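Bench notes, February, mid-morning

Back on the stone sealer problem. For anyone picking this up cold, we're trying to work out why the Belum sealer goes patchy on light marble when it behaves itself perfectly well on the dark stuff. I've got four offcuts on the go from the Pivska batch, all honed, all cut from the one slab, and I've been fiddling with them on and off between proper jobs.

First thing I changed was the cleaning. Previously I'd wiped down with metho and gone straight on with the sealer, which is how everyone in the shop does it (me included, for years). This time I gave two of the pieces a wash with the neutral cleaner, rinsed twice and left them overnight on the rack with air getting at both faces. The other two got the usual metho wipe. Same sealer tin, same cloth type, fresh cloth for each piece.

Washed ones took it far more evenly! I really didn't expect that much of a difference. The metho pair still had those greyish islands where the sealer sat on top and went tacky, and I had to go back over them with a bit more sealer to loosen the residue before I could buff it off. My guess is there's still polishing slurry down in the pores and the metho just shoves it about. Only a guess though.

Dwell time next. The Wumorer sheet we used to work from says 6 minutes and I've been sticking to that out of habit, even though we changed sealers ages ago. Tried 3 on one of the washed pieces and couldn't pick it from the other by eye. Put a few drops of water on both and neither had darkened when I came back from smoko. Coffee is the next one, then lemon juice, but the lemon is really only to show clients what etching looks like – no sealer stops that and I'm sick of having the argument after the install.

Hand finishing: dropped back to 200 grit on the edge of the worst offcut to see how deep the patchiness went. Deeper than I'd like. I'll keep that one aside in the blue tub, please don't chuck it.

Also, the Magaña pads are wearing out quicker on the wet polisher than the old lot did. Could be me leaning on it. Could be the water feed, which has been dribbling again. Swapped the hose washer and it's a bit better, but I want to pull the whole fitting apart when there's a quiet hour.

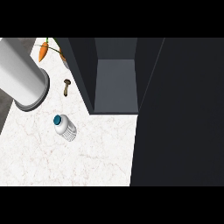 Back shed, February

White marble with that faint pinky-beige veining is the look everybody's asking for on benchtops at the moment, and it's lovely next to charcoal cabinets, but it's exactly the sort of stone where a patchy seal shows up. On a busy dark granite you'd get away with murder.

Coffee test done this arvo. Left it on for over an hour. Metho pieces both have a light tan ring, washed pieces have nothing I can see under the bench lamp. So the long wash goes into the job sheet from now on, and we'll have to allow the extra night for drying when we book installs.

Still to do: try the 3 minute dwell on a polished face, lemon on the scrap piece, order more neutral cleaner (we're down to the bottom of the drum), and have a proper look at that water feed before it floods the floor again.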